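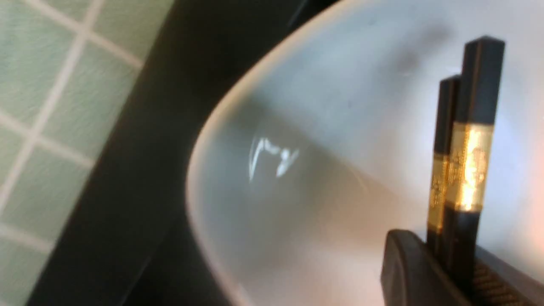
Chopsticks and bowls: frequently asked questions

These are the questions we get most often at the Plerkisholm shop and by email. If yours is missing, write to Halima Temba on the customer desk and she will reply within a working day or so.

Are the chopsticks sold in pairs or sets?

Both. A single pair comes in a paper sleeve. The Batelberg set has five pairs in a card box, all with the same band. We don't sell single sticks, but if you have lost one from a Batelberg pair, send us a photo of the one you still have and we will try to match it from the spares drawer. Older batches had a slightly wider band and those spares have run out.

Can dark chopsticks with gold bands go in the dishwasher?

We advise against it. The coating dulls after a while and the gold is usually the first thing to wear. Wash them by hand in warm water with a soft sponge and ordinary washing-up liquid. Don't use the green scouring side. Dry them with a cloth and leave them out for an hour before they go back in the drawer.

Can I leave them to soak?

A few minutes is fine. Overnight is not. Water gets in at the tips and at any small chip, and the coating starts to lift from there. Dried rice will come off after five minutes in warm water.

Is it all right to stand them in a bowl?

Between washing up and putting away, yes. A deep, wide bowl will hold a pair leaning against the side, and they won't roll off the worktop. At the table it is a different matter. In Japan, China and Korea, sticks standing upright in a bowl of rice bring to mind incense at a funeral, and many people find it upsetting to see. Kyung-hwa Wang, who runs our table-setting evenings, asks guests to lay them flat on a rest, or across a small side dish if there isn't one.

Why are the tops square?

Square sticks don't roll. They are also easier to hold if you are new to it, as the flat sides sit against your fingers. Some people prefer round ones for long meals - the corners can press a little. Try both in the shop if you can.

Mine are different lengths. Is that a fault?

Check that they are from the same pair first. We sell three lengths and they get mixed up in a shared drawer. If they came out of one sleeve and don't match when you stand the tips on a flat surface, bring them back and we will swap them.

Which bowl should I buy for noodles in broth?

The large white one. It is item 444 in the catalogue and costs £18. It is deep enough that the broth doesn't slop when you lift the noodles. For rice on its own it is too big, and you would be better off with the small Tipoki bowl.

There are grey marks inside my white bowl. Are they cracks?

Usually not. Grey marks are most often metal rubbed off a spoon or whisk. Put a little bicarbonate of soda on a damp cloth, rub gently and rinse. To check for a crack, run a fingernail across the mark. If your nail catches, stop using the bowl for hot food.

Can the bowls go in the microwave?

Plain white ones, yes. Anything with a metallic rim or pattern, no. The same goes for chopsticks with gold bands, so take them out before you reheat leftovers.

How should I store chopsticks?

Flat in a drawer, or upright in a tall pot with the eating ends up. Keep them away from the hob and the radiator. Elsie Ormsby in our workshop sees more warped sticks from a sunny windowsill than from anything else.

Can worn bands be redone?

Not at the moment. We tried it in February and the new gold didn't hold through normal washing.

Do you supply cafes?

Yes. Manaia Doolan looks after trade orders. Delivery within the county is free on these, and the smallest order is 20 pairs or six bowls.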